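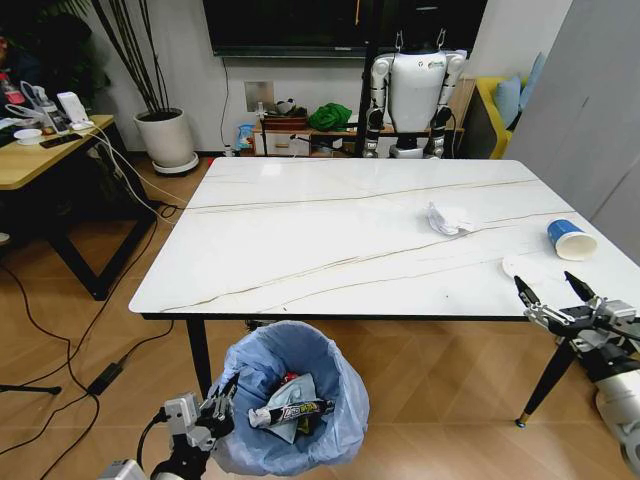

Right, the laneway murals behind Zuddale station. I went down on the weekend to see what's left of them before the next lot go up, and I'm a bit gutted. Two of the old railway panels have already been primed over and the big magpie is half gone. I was chewing it over later at a white table with gold-brown veins wandering across the top and a blue paper cup lying on its side, trying to write something civil to council, and gave up and came here instead. Does anyone know who signed off on painting over them? I thought the 2012 ones were meant to stay.
- lanewaylou

They were never meant to stay, Lou. The original agreement was for 8 years and they've had more than that. I was at the meeting in February when Funmilayo Dauda showed the new designs and there were maybe a dozen of us in the room. It was advertised in the library and everything.
- brickie_dan

Advertised in the library, mate, come on. Half the street works shifts. I live over the old Clendard hardware place and the first I heard of it was the scissor lift beeping at 6 in the morning.
- topfloorflat

I'm with Lou on the magpie. Sverre Dalen painted that with kids from the primary school, and my daughter did one of the tail feathers (badly, bless her, it looks like a thong). She's at uni now and she still drags people down there to show them. The railway panels I could take or leave, the colour had gone right out of them.
- Oláh St Mum

Has anyone looked at the new ones though?? Sumeya Tsegaye's wall is going to be gorgeous, she did the underpass last year and people cross the road to walk through it now. It's 50 metres of rundown brick and I'd rather have somebody living here paint it than keep a peeling one out of guilt. The artists are getting paid properly this time too.
- khairulk

Paid by whom, is my question. If there's a Nuvix logo in the corner like there was on the underpass I'm going to be a cranky old man about it.
- brickie_dan

You're already a cranky old man about it. The logo is the size of a dinner plate, Dan.
- khairulk

Still a logo.
- brickie_dan

Okay, I rang. Hajnalka Szabó at the council arts desk was lovely. The magpie's head and the wing facing the carpark are staying, and Sumeya is working her design in around them. The railway panels are gone for good. They've got roughly 70 photos of the old walls and they're after more, so if you've got any from the early days, send them in. I've still got the grumps about the panels but I feel better about the bird.
- lanewaylou

Which wing had the tail feathers next to it, the carpark side or the station side? Asking for my daughter.
- Oláh St Mum

Station side, I think, sorry. I'll walk past tomorrow arvo and check.
- topfloorflat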